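Docs Home Devices Downloads Changelog Forum Sign in

Gretik updater for the Jellgate tablet — README

Unofficial. Last touched 2023-09-01. Read all of it before you flash, please.
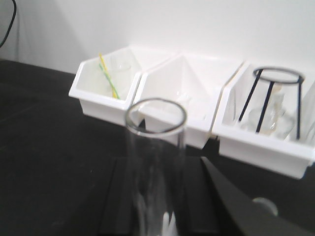

What this is

A small command line tool plus the update packages for the Jellgate. Lets you move to the 4.x firmware by hand if the over-the-air update hasn't reached you yet. The OTA goes out in batches and the last batch took forever, hence this repo.

Works from Windows and Linux. Mac probably works, I don't own one. Margareta Mihăilă got it going on hers with a different cable and a lot of swearing, see the forum thread.

Which package do I want

- full: the whole system image. Use this if you are coming from 3.x or if you have no idea what you are on.
- patch: only for people already on 4.0. Much smaller download. Will refuse to install on anything else.
- Rusu build: Safta Filip's build with the vendor apps stripped out. Same base. Not supported by me, ask Safta.

Check your version under Settings > About tablet > Build. If the build string ends in R you have the regional model and you need the regional file. Don't mix them. The tool tries to catch it but older R units report themselves wrong.

Before you start

- Battery over half. Plugged in is better.
- Back up. The full package wipes internal storage if you're coming from 3.x. The SD card is left alone but take it out anyway.
- Turn on developer options, then USB debugging, then OEM unlock. If OEM unlock is grayed out, sign in to your Flultport account and leave the tablet on wifi overnight.
- Know your screen lock PIN. It asks for it on first boot.

Install, normal way

1. Download the package and the tool. Put both in the same folder, no spaces in the folder name.
2. Plug in the tablet. Tap Allow on the debugging prompt.
3. Open a terminal in that folder and run: gretik check
4. It should print the model and the current build. If it prints nothing go to Problems.
5. Run: gretik flash and then the file name.
6. Wait. The bar sits at 343 MB for a long time on the full package. It is not stuck. Do not unplug.
7. Tablet reboots 2 times. First boot is slow, some 4 minutes on mine.

Install without a computer

Patch package only. Copy the zip to the root of internal storage, open Settings > System update, tap the version number until the menu with Local update shows up, pick the zip. It verifes the file first and then reboots on its own.

What's new in this firmware

- New notification shade, with the brightness slider back on the first pull
- Split screen remembers the last pair of apps
- Dark mode on a schedule
- Faster wake from sleep
- February security patch — yes it's old, it's what the vendor shipped
- Pen lag is better. Not gone.
- Gallery opens big folders without choking

Broken or weird

- Bluetooth keyboard drops after sleep. Toggle bluetooth off and on.
- Auto rotate gets confused if the tablet is flat on a desk when you unlock it
- Battery percent jumps for the first day, then settles
- Some banking apps complain about the unlocked bootloader. Relocking on the stock build is fine. Relocking on the Rusu build will brick it. Don't.
- The clock widget ignores the 24 hour setting

Problems

check prints nothing: bad cable, nine times out of ten. Then drivers. Then try a port on the back of the PC, hubs are no good.

"signature mismatch": download got cut off or you have the wrong region. Compare the checksum in sums.txt with your file.

Stuck on the logo: hold power and volume down till it goes dark, then power and volume up for recovery, wipe cache, reboot. If it comes back to the logo again flash the full package from recovery.

Want to go back to 3.x: possible, but everything gets wiped. Use gretik flash with the --down switch and the old full package. I don't host the old ones anymore, Safta has a mirror linked in the forum.

Reporting bugs

Open an issue. Put in your build string, the package name, what OS your computer runs and the log (gretik.log, same folder as the tool). Take your serial number out of the log first, it's on the second line. Issues that just say "doesnt work" get closed.

License

Tool is MIT. The firmware belongs to the vendor. No warranty, your tablet, your risk.

To do

- resume for broken downloads
- proper region check for the old R units
- translate this file, Margareta has Romanian half done

Contact: use the forum or open an issue | © Gretik updater contributors | Back to top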